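Can a machine put the washing away yet?
August
By the household desk, Flandimness Home Notes

We get letters asking whether it is worth holding off on a new tumble dryer, a better ironing board or a paid cleaner until the robots arrive. Our short answer is to buy the ironing board. The longer answer depends on which job you want gone.

Floors are done, more or less. A decent robot vacuum will keep a hard floor clean between proper goes with the mop, provided you lift the cords and keep socks off the carpet. Lawns are close behind if yours is flat. Dishes have been done by machine for decades, and the part that still needs a person is loading and unloading.

Clothes are the hard one. Washing and drying are easy for a machine, and everything after that is hand work. A shirt has no fixed shape. It folds over itself, it sticks to the one beneath it, and a sleeve can be inside out without showing. You sort all this out by feel, usually while thinking about dinner. A two-fingered gripper has to find an edge, pinch one layer and keep hold of it on the way up.

Hanging is a fair test, and a harder one than folding in some ways. Folding happens on a flat table with good light. Hanging happens inside a cupboard, with a back wall, two sides and a door that swings into your elbow. An arm needs room for its joints and its cables as well as for the garment. Anyone who has tried to get a doona into the top of a linen press knows the problem.
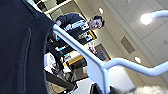
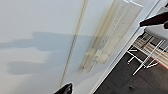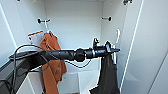 Third picture: a black garment held at the wardrobe, with an orange one on the hanger at left.

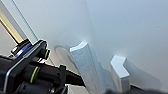

Flandimness Home Notes Issue 55 Page 43

Look at how much of the wardrobe the arm takes up in the third picture. It goes in sideways across the middle, with a cable hanging under it, and the orange garment is partly behind it. A person reaching in to the same spot would use a forearm and be out again. In a small bedroom you would also need floor space for whatever the arm is fixed to, and space to open the door past it.

The lighting matters too. Cameras near the hand see whatever the hand is pointed at, and that can be ceiling lights as easily as clothes. White cupboards with white walls and white backs give them little to go on. Dark clothes in a dark cupboard are no better, as anyone who has put on one navy sock and one black one can tell you.

Our view of the jobs, as things stand:

Vacuuming hard floors. Yes, buy one if the price suits.

Mopping. Partly. Fine for a light wipe, no good on dried-on food.

Carrying a basket from one room to another on one level. Getting there. Steps are the trouble.

Folding towels and face washers. Possible, slow. They are all rectangles, and that helps a great deal.

Hanging shirts and dresses. Wait.

Doing up buttons, turning sleeves the right way out, pairing socks. Wait a good while.

Fitted sheets. We would like some help with these ourselves.

What you can do in the meantime

Most of what makes a wardrobe easier for a machine makes it easier for you. None of it is dear.

Use hooks for the things you wear every other day. A hook on the back wall takes a coat or a work shirt in one movement, and you don't have to push other clothes along a rail to make room. Set two of them at the same height and far enough apart that the shoulders of two hangers don't touch. Measure with a hanger in your hand before you drill.

Buy one kind of hanger and get rid of the rest. Slim ones save the most room. Wire ones from the dry cleaner leave points in the shoulders of knits, so take them back to the shop if the shop will have them.

Turn sleeves out before the wash. It takes a moment at the basket and saves a lot of fiddling when the clothes are damp and tangled.

Hang shirts straight from the line on the hanger they will stay on. Peg the hanger to the line so the wind doesn't take it. When it is dry, it goes to the wardrobe in one trip.

Put the hanger in from the bottom of a T-shirt, up through the body. Pushing it down through the neck stretches the collar.

Leave the floor of the wardrobe clear if you can. Long garments crease where they pile up on shoes and boxes.

Put a battery light inside the door. The stick-on sort that comes on when the door opens is good enough, and you will find the navy sock.

Check your hinges while you are in there. A door that drops a little will catch on the carpet and slowly pull its screws. Tighten them, and if a screw just turns, pack the hole with a matchstick and wood glue and leave it overnight.

On price, readers in Clutmont have asked what we would pay for a machine that hung clothes properly. One of us said $577 and not a cent over. The rest of us thought that was mean, though it would need to handle a full load for a family of three before we went much higher.

Next issue: getting candle wax out of a tablecloth, and whether the Mendier steam mop is safe on cork.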